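Retail Operations, Unit 3: Facing Spouted Pouches

Pouches are set upright on the top shelf, caps up, in rows.

1. Lift each pouch by its cap.

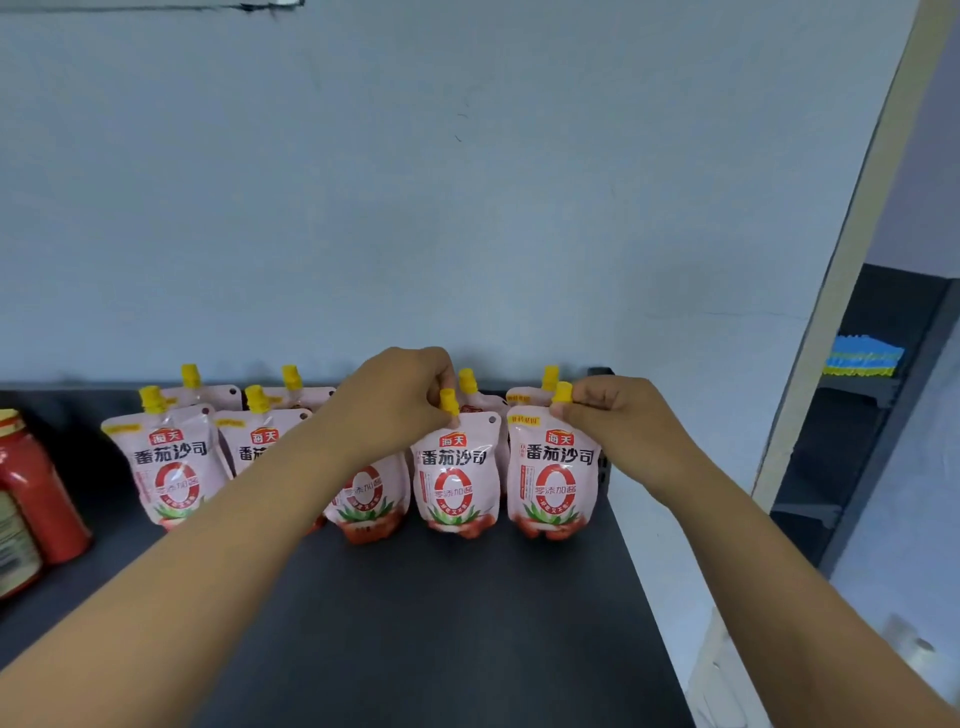 2. Keep sauces together — ketchup beside ketchup, soy sauce on the tier beneath.
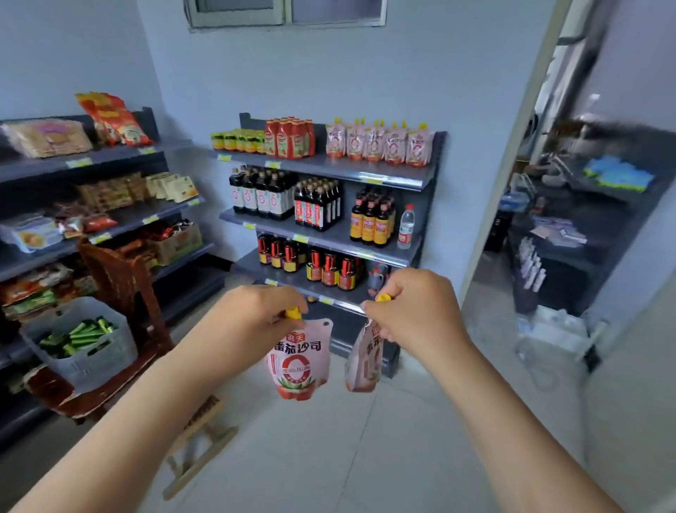
Which side faces the aisle?
The printed front, with the product name upright.

3. Fill the back row first, then close gaps in the front. 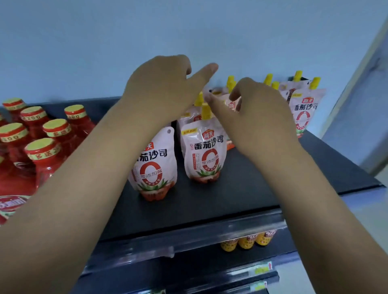 Prepared by Cirilo Serrano, Betthorpe

Students submit a shelf plan by March 24, 2026.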